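Section 5. Setting Up the Huver Label Printer for Home and Small Shop Use

Revised August 16, 2018, by Catriona Galbraith

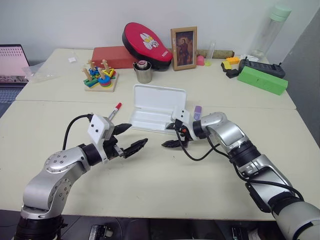 The quick-start card tells you the printer is ready in two minutes. Plan on half an hour. The card skips the roll tension and the driver, and those two cause most of the trouble people write to us about. This section covers both.

5.1 Before you plug it in

1. Take the tape off the lid, the roll cradle and the print head. There is a short clear strip on the print head that is easy to miss. Run a fingernail along it.

2. Check the sticker under the base. If the model number ends in 612, follow the steps as written. If it ends in 800, skip step 8.

3. Set the printer on a flat surface with a hand's width of space behind it. The sales page says it will work on its side. Ours jammed on its side.

Note: The cleaning cloth in the bag is not worth keeping. A cotton swab and rubbing alcohol do a better job on the print head.

5.2 Loading a roll

4. Press both lid tabs together and lift. If only one side lets go, close the lid and try again. Do not pry it.

5. Drop the roll into the cradle so the labels feed from the underside. The drawing molded into the lid shows them feeding from the top. The drawing is wrong on units made before March.

6. Slide the guides in until they touch the roll, then back them off a hair. Tight guides make the labels drift left as the roll gets smaller.

7. Pull the first label out past the tear bar and close the lid. You should hear two clicks.

8. Hold the feed button until the light blinks green, then let go. The printer will push out a few blank labels while it measures the gap. If it keeps going past a foot or so of paper, turn it off and go back to step 6.

Caution: The print head gets hot after a long run. Wait ten minutes before you touch it. The warning light is supposed to tell you when it has cooled, but I would not trust a light with my fingers.

5.3 Installing the driver

9. Do not use the disc. Get the current driver from the support page and save it somewhere you can find it again.

10. Unplug the USB cable before you run the installer. Plug it back in only when the installer asks.

11. When you are offered the Odesance label designer, say no unless you want it. The printer works without it. It adds itself to your startup programs, and the uninstaller leaves it there.

12. Open the printer settings and choose the label size by hand. "Auto detect" picked the wrong size for two of the three rolls Magnus Pringle tried it with.

13. Print the test page. All four sides of the border should show. If one side is missing, the label size is still wrong, whatever the settings window says.

5.4 If it will not print

Error 1159 means the lid is open, according to the booklet. It also comes up when the roll is empty and when the labels are in upside down, so check all three.

Faded print is usually blamed on cheap labels. Sometimes that is fair. Clean the head first and turn the darkness up one step before you pay for the branded rolls. Calum Farquharson has used plain ones in his printer for over 5 months with no fading.

Note: "Maximum darkness" wears the head faster and makes small bar codes harder to scan. Leave it in the middle.

For network setup, see Section 6. Read the part on fixed addresses before you start.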